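Fixing a gripper that keeps closing too early

If your pick-and-place script grabs thin air just above the object, you probably blamed the camera first. I did! I spent a whole evening redoing my hand-eye calibration before I looked at the timing, and the calibration was fine all along. So before you print another checkerboard, try what follows.

I run my arm through Cluten, which is my own little Python wrapper, with Vendex doing the planning underneath. Your names will be different but the shape of the thing should be close enough to follow along.

Start by logging two things on the same clock: the height of the tool and the command you send to the fingers. Please use one clock for both (I used two at first, one from the arm controller and one from my laptop, and got a lovely plot that meant nothing). Run one slow pick and put both lines on the same chart. In my case the close command went out while the tool was still 51 mm above its target. That's a lot of air.

The reason was a bit embarrassing. My move call returned as soon as the planner accepted the path, so the script went straight on to the next line, and the next line was close_gripper(). If your library has a blocking version of the move, switch to that and run the same pick again before changing anything else.

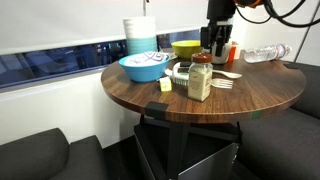
Now, blocking on its own got me most of the way, but I still saw early closes when the last stretch of the path was very short. What fixed it was a small wait loop after the move. Read the joint speeds, read the distance to the goal, and only go on when both are small. My limits are 2 mm for distance and 4 readings in a row under the speed threshold. One quiet reading isn't enough, because the speed can dip to nearly zero between waypoints and fool you.

Give that loop a timeout too. Mine is 8 seconds, and when it runs out the script opens the fingers, backs straight up and writes a line to the log. Without it you'll be sitting there wondering why the arm has gone so quiet, and then you'll reach for the power switch, and then you get to home everything again. Ask me how I know.

A word on approach height while we're here. I keep it in a settings file I call Alside, one entry per object type, and I'd really recommend doing the same! A tall cup and a small block need very different numbers, and if they're buried in the code you will forget one of them.

Last thing: once the wait loop works, turn the speed back up in small steps and look at the chart each time. If the close command creeps ahead of the arm again, check that some other function isn't calling the old non-blocking move. I had one left over in my Lambrechts test folder, and it took me until two in the morning to find it.

Contact | Copyright, all rights reserved | Back to top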